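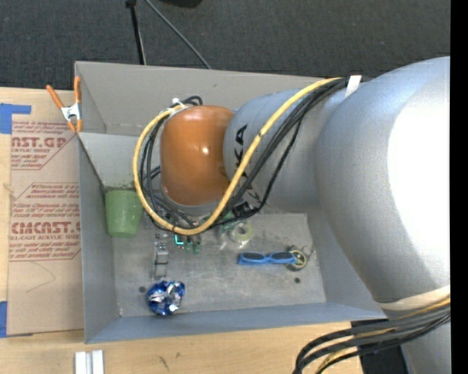
Cikico bin-picking set: README and house rules

Hi, I'm Verna Bellamy, and I look after the Cikico set. If you've downloaded it, or you're about to add to it, please read this before you do anything else. It started life as a page of grumbles taped inside a cupboard door and it's grown a fair bit (sorry!), but most of the questions I get by email are answered somewhere in here.

Last updated Tuesday, January 5, 2021

What you get

2,000 pick attempts, good and bad, all done by an arm working over a metal bin on a wooden tabletop. Each attempt has its own folder with the camera stills, the joint log and a notes file. The notes file is plain text. Some are chatty, some just say "missed", and I've left them alone.

The object list has 57 entries. It's a deliberately awkward mix: a green plastic cup, a roll of clear tape, blue-framed glasses with dark lenses, crumpled shiny foil. Clear and shiny things are over-represented, and that's on purpose. Anika Mahmoud fought for the foil and she was right, as the depth readings on it are dreadful and we learned heaps from them.

Rules for adding attempts

Keep your misses. I mean it! We threw out 38 folders in November after working out that one contributor had been tidying up the failures before sending them in, and the success rate had crept up to something silly. A miss is data. Log it, name it, move on.

Don't rearrange the bin between attempts unless the notes say you did. Nudging the cup upright feels harmless (I've done it myself) but it means the next attempt started from somewhere the log knows nothing about.

One object list per session. If something gets swapped, close the session and open a new one.

Cables: the loops around the wrist need enough slack for the full turn and not so much that they drag through the objects. Run the slow sweep at the start of each session and watch the loops the whole way around. If a cable brushes the rim, stop and re-tie it. Re-tying means a new calibration file too, even if you're sure nothing moved.

Clamps and tape count as part of the setup. If you've clamped something to the bin or taped a sheet along the side, write it down under "fixtures". Edgars Laur once spent two days chasing a colour shift that came down to one strip of tape, and he still brings it up.

Hands out while the arm is live. Pause isn't enough for us, the house rule is stop button in, then reach. Esperanza Holloway has the final say on this and will pull your session if you skip it. No hard feelings, she's pulled mine.

Labels

We use 4 outcomes: picked, dropped, missed, aborted. "Dropped" means it left the floor of the bin and came back down before the release point. If two things come up together, it's "picked" plus a line in the notes. Please don't invent a fifth.

Known problems

The glasses are sometimes labelled as one object and sometimes as frame and lenses. I'm slowly fixing these by hand.

Older sessions use the Wokell naming scheme, with underscores. The Gosen converter handles them, though it chokes on empty notes files.

Bright highlights on the arm wash out in plenty of stills. I haven't corrected them and I'd rather you didn't either, at least in anything you send back to me.

Questions go to me, and calibration queries go to Edgars.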